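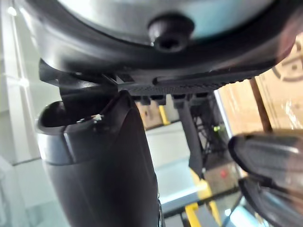 Grudthorpe, June

posted by shelfhappy

Home Threads Replies Media Likes

ok a thread about the stockroom, which a bunch of you have been asking for ever since I complained about it in the spring. get a snack

Background if you're new: I run a small craft supply shop (yarn, beads, paper, way too many kinds of glue) and everything that doesn't fit out front lives in the back room. "lives" is generous. It was piled up in there and I'd shut the door on it

My spreadsheet says 2,693 items in the back. I would have told you maybe half that. A lot of it is beads, and beads are a nightmare to inventory, so let me have this one

First thing I did was get all the cardboard to one side. Flattened what was really dead, kept the good boxes standing. My rule was if the bottom sags it goes. I broke this rule constantly

Then the black metal frame. You know the kind, thin bars, open all the way through. My sister calls it a cart and I call it a rack and we've both quit arguing

I LOVE open bars for a stockroom and I will not be taking notes on this. You can see what's on the other side, dust drops through onto the floor where a broom can get it, and you can hang stuff off any part of it with those little S hooks. I have so many S hooks now

Downside is small things fall right through. Knitting needles especially, they go through like rain. I cut pieces of cardboard to line the levels where I keep anything skinnier than a marker. Looks a bit homemade but so does everything I sell!

Someone asked about the Lonivberg shelves. Yes I looked at them, they're $179 for the tall one and they're gorgeous, and the sides are solid so you lose the hook situation completely. Going to stick with the black bars for now and maybe get a Lonivberg for out front where people will see it

Labels: I'm using the Katiyar paper ones, the matte kind you can write on with pencil. I tried the shiny ones last year and the pen rubbed off on my sleeve for weeks 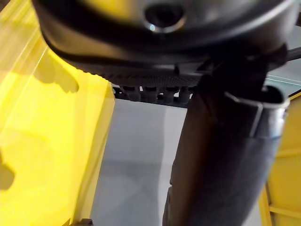
Monday in the back room, still going

Order of business for anyone doing this at their own place. Heavy stuff low (paper, oh my god, paper is so heavy). Yarn up high since it weighs nothing and if it lands on you you'll live. Beads at eye level so I quit opening the wrong drawer

I gave myself 3 days. Day one was all cardboard. Day two I found the good scissors, which I had already replaced, and then I reorganized scissors for an hour like that was the job

Lunch was crackers standing up, do not recommend

The thing I'd change is I should've measured the boxes BEFORE deciding what goes on which level. The Sumisen cartons (that's my yarn supplier) are just a bit taller than the gap I left, so they had to go sideways, so now the writing on them is sideways too. I've been tilting my head all week

Also please sweep first. I swept last, and then moved one box, and swept again

Somebody in the replies wants to know what I do with leftover boxes. Orders go out in them! If you've ever gotten your felt in a box that clearly used to hold something else, hi, thank you for shopping

Left to do: the ribbon (don't ask), the shelf over the sink, and 3 bags of mystery buttons that came with an estate lot. I might sell the buttons by the scoop. Would you buy a scoop of buttons? I would buy a scoop of buttons

going to go find where I put the tape

Filed under: Shop Life, Storage & Sorting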